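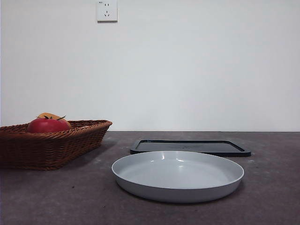

A basket with a tomato in it, next to a plate and a tray.

Home | Local | Business | Food | Opinion | Contact

Filed under: Food & Shopping
4 min read

Stanbridge grocery scheme claims big savings, but the numbers are thin

A produce box scheme that says it saves the average Stanbridge household $80 a month wants the city to help pay for its growth. Council members who asked to see the math in February are still waiting for most of it.

Riviere, the company behind the scheme, signed up its first customers last spring. It buys fruit and vegetables that supermarkets turn down for size or shape, packs them at a unit on Trudville Road and sells them by subscription. It now says it has 954 households on its books and wants to reach 2,000 with the help of a city grant that would pay for a second van and cold storage.

The savings figure is on the front of the leaflet that went through doors last month. It also appears four times in the grant application, each time without a source.

Asked where it came from, Riviere's founder, Traian Toma, said it was based on "what our customers tell us they used to spend." He said the company sent a survey to 1,000 addresses, a list that took in people who had since canceled. He did not say how many replied.

"We know people are saving money because they stay with us," Toma said. "I don't think you need a professor to tell you a cheap carrot is cheap."

Some would like at least a receipt. Brenda Rowbotham, who has kept her grocery bills in a shoebox for years, tried the medium box for three months and went through them afterward. Her spending at the supermarket hardly moved.

"I was still buying onions, I was still buying potatoes, and I was paying for the box on top," she said. "Then I had turnips going soft in the garage. That's money too."

She does not dispute the quality. The tomatoes, she said, were better than the store's, and she would buy them again if she could pick what went in. At present she can't. Customers may list two items they never want and the rest is up to the packers.

That matters for the claim. A box is only a saving if it takes the place of things a family would have bought anyway, and if they eat it. The application does not deal with either point. It compares the price of a box with the price of the same weight of produce at "a leading supermarket," which is not named, on a date that is not given.

Council member Vega Palacios, who sits on the panel that will look at the bid, said she liked the idea but not the paperwork.

"I've got a page of nice quotes and one number," she said. "I asked for the survey and I got the leaflet again."

Her colleague Uriel Bravo was warmer. He said small food firms should not be held to a standard that larger ones never meet, and pointed to the supermarket ads that promise lower prices every week of the year. It is a fair point, though those ads are not paid for by the city.

There is also the matter of waste. Riviere says its boxes keep good food out of the landfill, and it may well be right - crooked carrots do get thrown out. But much of what supermarkets turn away already goes to soup makers, juice plants and animal feed. Devendra Agarwal, who grows squash and peppers outside town and sells to Riviere, said little of his second-grade crop went to waste before the company came along.

"It went to the cannery," he said. "Riviere pays me a bit better and the truck comes on time. I'm happy with that. I wouldn't say they rescued anything."

The company has hired Droltel, a consulting firm, to write what Toma called a "full impact report." Droltel also helped draft the grant application. Toma said he saw no problem with that and that the report would speak for itself.

It is due before the panel votes. Palacios said she would move to delay the decision if it arrives without the survey answers attached. Bravo said he expected to vote yes.

The price of the medium box, meanwhile, goes up next month. The new leaflet still says $80.

More in Food & Shopping | Back to top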